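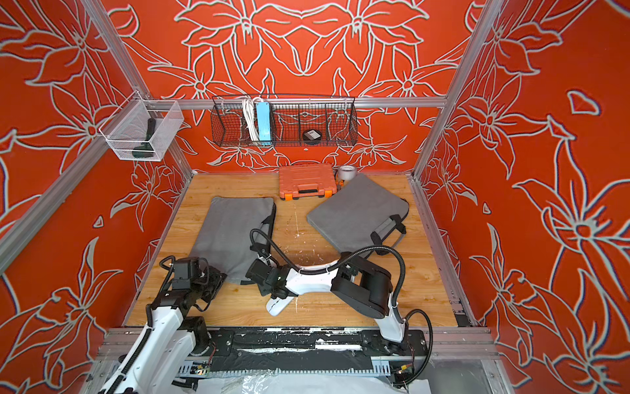

Fig. 4. Two grey padded laptop sleeves on the work surface, with the orange toolbox at the back.

4. Packing the laptop sleeve

This section covers the grey padded sleeve in the Clusar desk kit (part 894). The leaflet in the kit, printed by Candum, says the sleeve "adapts to any load". We have packed a fair number of them and would treat that as advertising. It takes a laptop. It will take a mouse if you are careful where you put it. Anything thicker is a gamble.

4.1 Before you start

1. Clear enough of the work surface to open the sleeve out fully. The leaflet allows 400 mm. Try it with the sleeve you have before you believe it.

2. Check which sleeve you have picked up. They are all grey and easily muddled, and the part number is on a small sewn label inside, where it is least use. Go by the handles and the edging if the label has come off.

3. Shut the laptop down. Do not rely on closing the lid to send it to sleep. A laptop that wakes up in a padded sleeve gets hot, whatever the leaflet says about "breathable" felt.

4. Brush the surface down. White flecks and grit stick to the felt and end up against the lid of the laptop.

Note: The toolbox lives against the back wall. Leave it there while you pack. It is tempting to stand a sleeve up against it, and the sleeve then slides down.

4.2 Opening the sleeve

5. Lay the sleeve flat and undo the straps. Press both sides of the buckle together; pulling on the strap only tightens it.

6. Fold the two panels outwards until both lie on the surface. A new sleeve will try to close again. Smooth it down with your forearm for a moment and carry on.

7. Place the mouse or mice in front of the open sleeve, clear of the panels, and check the scroll wheels for fluff. In the picture after this step a white mouse and a pale pink one are set out on the bare wood. 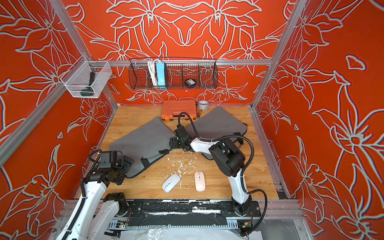
4.3 Filling and closing

8. Put the laptop in first, hinge side down. The corners should go in without force. If you have to push, the laptop is too big, and no amount of "stretch" will change that.

9. Slip the mouse into the outer pocket, wheel facing out. One mouse only. Xenos sells a pouch for a second, which costs more than most mice and which we have not found worth buying.

10. Fold the panels back over and fasten the buckles. Pull each strap snug, then let it out slightly.

Caution: Never lay a mouse on the lid of the laptop and close the sleeve over it. The padding spreads the pressure less than you would hope, and a cracked screen is not covered by the Eron guarantee. We asked.

11. Lift the sleeve by both handles, a hand's width off the surface, and hold it there. If it sags at one end, open it and start again from step 8.

4.4 Where the rest goes

12. Stand the power strip upright in the left section of the black mesh basket, next to the coiled white cable. Do not pack either of them in the sleeve.

13. Return the green-handled tool to the small white basket on the left wall.

14. Leave the duct tape at the back, to the right of the toolbox. Please do not mend a split seam with it. It holds until the first warm day and leaves glue on the felt.
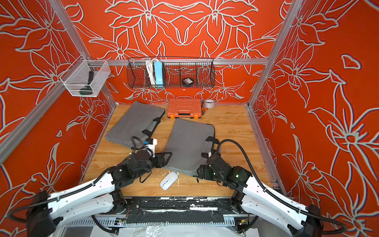
Page last changed: May. Steps 9 and 14 reworded.

4.5 If the sleeve will not close

Take out the mouse and try again. If it closes now, carry the mouse separately.

Check for a charger. The leaflet shows one tucked in behind the laptop, but we have yet to manage it with a charger of ordinary thickness.

If an empty sleeve will not close, a strap is probably twisted at the buckle. Thread it out, turn it over and thread it back.

For cleaning, see page 19. For spare straps, see page 84, and measure the old one before you order, as the sizes listed there have been wrong before.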